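Fruit table helper – casual, Esinstead

Evby is looking for a friendly pair of hands to help us set, sort and tidy our fruit tables through February, and we'd love to hear from you, whether you've done this sort of work before or not.
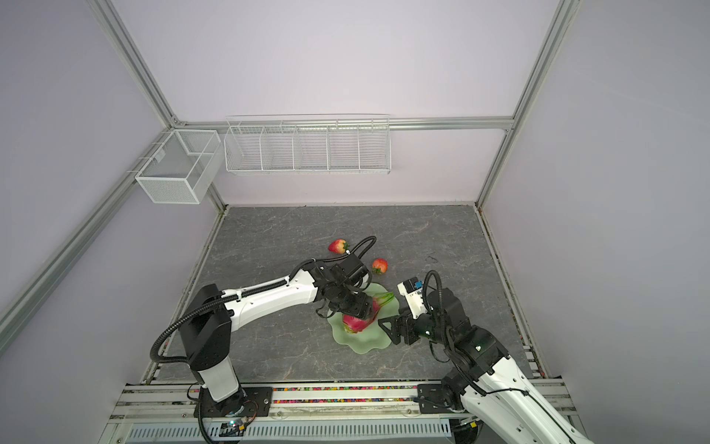
Fruit is at the heart of the job, and you'll be handling plenty of it. Some days you'll be laying out a simple setting, like the pink dragon fruit on its wavy-edged green plate with a couple of strawberries behind, and some days you'll be putting it all away again.

Shifts start at 2 pm and there's always a cuppa beforehand – we do like a chat.
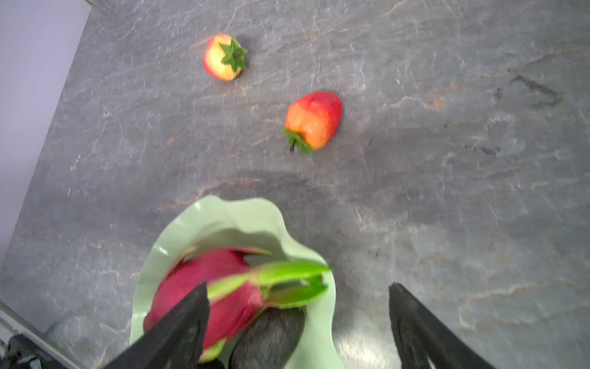 You'll need a gentle touch, a good eye for colour and the patience to wipe a benchtop properly.

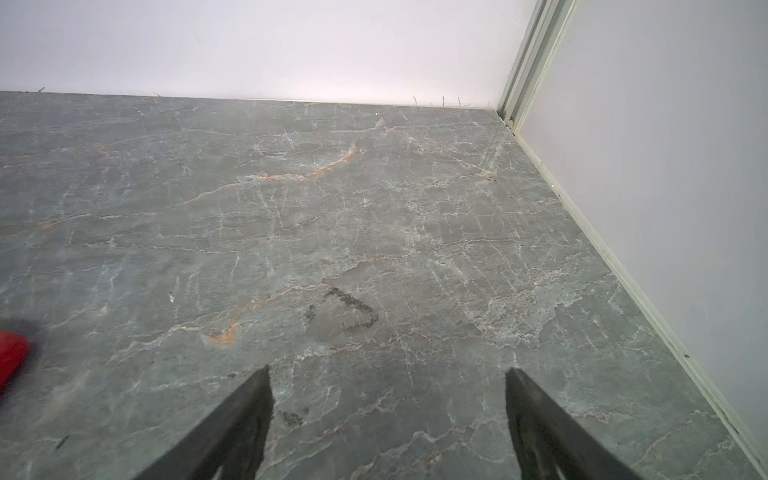
Grey marble pattern, with dark smudges towards the front.

Please send a few lines about yourself to Po-yen Lam.

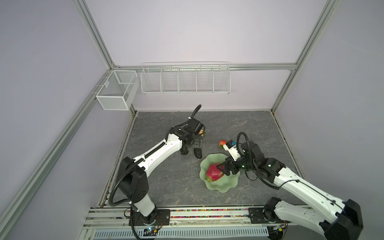

Do I need my own apron?
We'll lend you one on your first shift.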